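Section 8: Working beside the arm at Bravo

If you've come straight here from the start-up section, good, because most of you will. I wrote this part for the people who used to do trim prep at Bravo by hand (I was one of them for years) and who now share the bay with Drunura. The maintenance crew have their own book. Mine is for the rest of us on the Mevelgate floor who need to get through a shift with the thing and go home in a decent mood.

What has changed, in short: you still own the job. Drunura picks up and holds the trim pieces, you check them, and you decide whether they go near a vehicle. We used to do a fair bit of bending and reaching in this bay, and I don't miss it at all! What I do miss is being able to look across at my partner and know what they were about to do next. You'll need a new habit for that, and steps 3 to 6 are where you'll pick it up.

Before the arm is live

1. Sign on at the Cirnby screen under your own login. Please don't borrow the login of whoever was on before you, even if it's still open. The speed settings follow the person, and you may get a rude surprise.

2. Walk the bay. Look at the floor between the shelving and the vehicle and pick up anything lying on the carpet, clips and offcuts included.

3. Check the bins on the lower shelf are pushed right in and nothing is hanging out past the rail where your hip or the arm will catch it.

4. Clear the shelf top, then put down one trim panel only. Lay it face up with the openings where you can see them.

Note: I used to stack panels on top of each other when I was in a hurry. That worked fine when the only hands in the bay were mine. The arm wants one piece at a time, so leave the others in the bins until you need them.
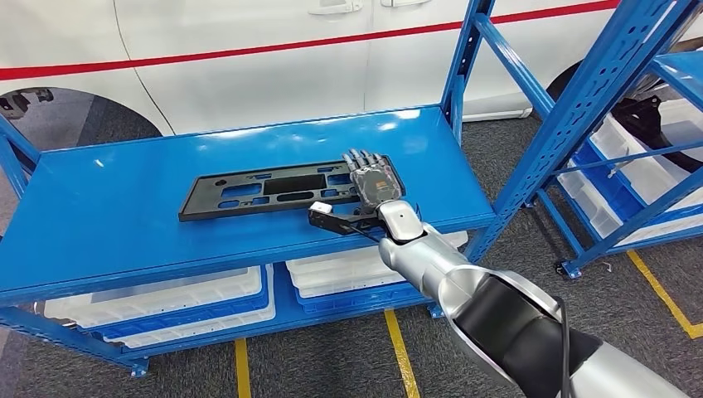
Checking the pick position is the part people rush, and I get it, you've got a vehicle waiting and the screen is already showing green. Green only means Cirnby is happy with its own numbers. Go and look for yourself. You're looking at where the fingers land on the panel, and with the black piece the place for the hand is the right end, palm down, so the rest of the panel stays open to view. If the panel is sitting at a slight tilt on the shelf that's okay, you don't have to fuss it square. Do have a look through the cutouts while you're there: you should see clean blue shelf through them, with no swarf or leftover tape. The shelf top is shiny and throws a lot of light back at you, so move your head a bit until you can see past the glare.

5. Stand where you can see both the hand and the screen. For most of us that's a step back from the shelf, on your side of the yellow line. Say "going live" out loud, even if you reckon you're alone in the bay.

6. Press and hold Run. Keep holding until the hand has stopped moving, then count to 2 before you let go. If you release early the arm simply stops where it is and you start again from step 4 (annoying, but no harm done).

CAUTION: Never reach under the hand to nudge a panel straight. Release Run, wait for the amber light, then move the panel. I know it feels slow. I also know exactly how tempting it is, because the old way of working was all nudging.

Speed settings

We run two speeds at Bravo. Setting 34 is for your first weeks, for any new part, and for any time somebody is in the bay learning. Setting 66 is for parts you've run before and can check without thinking too hard. You can drop from 66 to 34 whenever you like and you don't have to give a reason. Lots of us drop it after lunch! The supervisors' board doesn't show which one you used, and we asked for it to be set up that way before we agreed to the trial back in February.

Going up from 34 to 66 does need a second person to sign on beside you.

Underside reach

This bit is newer, so take it gently. The hand goes in fingers up below the lower edge of the bodywork and you can't see much of it from standing height. It used to mean one of us lying on a creeper with a torch, and my shoulders are very glad that's over.
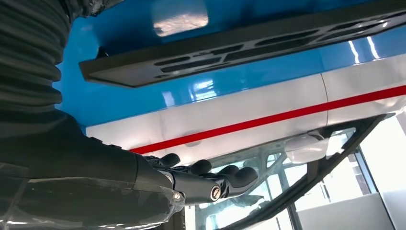
7. Set the speed to 34. It stays at 34 for underside work, no matter who you are.

8. Bring up the wrist view on the Cirnby screen and make it full size. Wipe the screen if it's grubby, you'll be relying on it.

9. Check the plastic wrap on the forearm before you send the arm in. A bit of crease is normal. If there's a long loose end, tape it down or change the wrap.

10. Hold Run and watch the fingertips. Stop as soon as they come up to the surface, and let the arm settle before you read the contact value.

Note: A reading that wanders usually means the vehicle has been bumped. Back the arm out, check that everybody is clear of the body, and go again from step 7. If it wanders a second time, call maintenance and go and have a cuppa.

CAUTION: Keep other people from leaning on the vehicle or opening its doors while the hand is underneath. Tell them before you start.

Handing over

Changeover takes nearly 8 minutes if you do it properly, and it's paid time, so do it properly. Park the arm, log out, and tell the next person which parts gave you trouble. Write it in the paper book as well. The screen keeps its own record, but it has no box for "this one felt wrong", and those are the notes I read first when I come on.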